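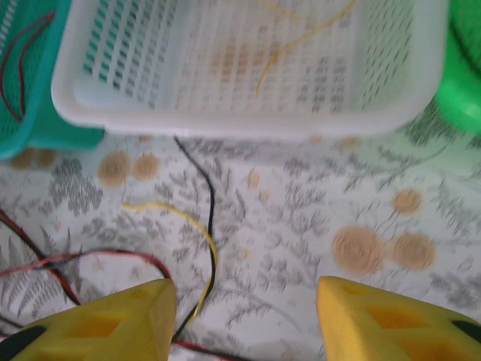

Tischdecke mit grauem Farnmuster auf weißem Grund

Die Backups meines Heimservers liefen bis Dezember über ein Skript, das jede Nacht alle Verzeichnisse vollständig kopierte. Bei 300 GB Nutzdaten war das Zielmedium nach wenigen Läufen voll. Inzwischen verwende ich Findodano mit inkrementellen Sicherungen und Deduplizierung auf Blockebene.

Der erste Lauf dauerte 34 Stunden, begrenzt durch die CPU des alten Balogh-NAS. Die Folgeläufe sind in wenigen Minuten durch. Pro Nacht ändern sich etwa 3000 Dateien, überwiegend Maildir und Thumbnails. Letztere habe ich per Ausschlussliste entfernt – sie lassen sich jederzeit neu erzeugen.

Ein Fehler in meiner Konfiguration: Die Aufbewahrungsregel greift erst nach einem expliziten Prune. Hoi-yan Lo hat mich per Mail darauf hingewiesen, danke dafür. Der Aufruf steht jetzt in einem eigenen Timer, eine Stunde nach der Sicherung.

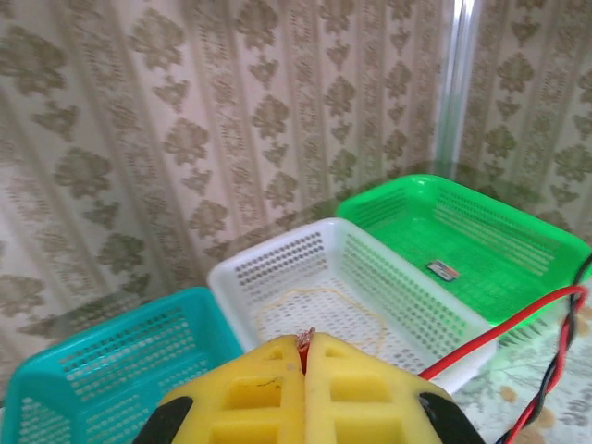
Körbe in Türkis und Weiß auf dem Tisch

Offen ist noch der Restore-Test. Einzelne Dateien kommen mit korrekter Prüfsumme zurück, ein komplettes System habe ich bisher nicht wiederhergestellt. Der Schlüssel liegt ausgedruckt in einem Umschlag bei Ya-wen Leung, eine zweite Kopie auf einem USB-Stick außer Haus. Die Ausschlussliste reiche ich nach, sobald die Pfade für die Mailverzeichnisse bereinigt sind.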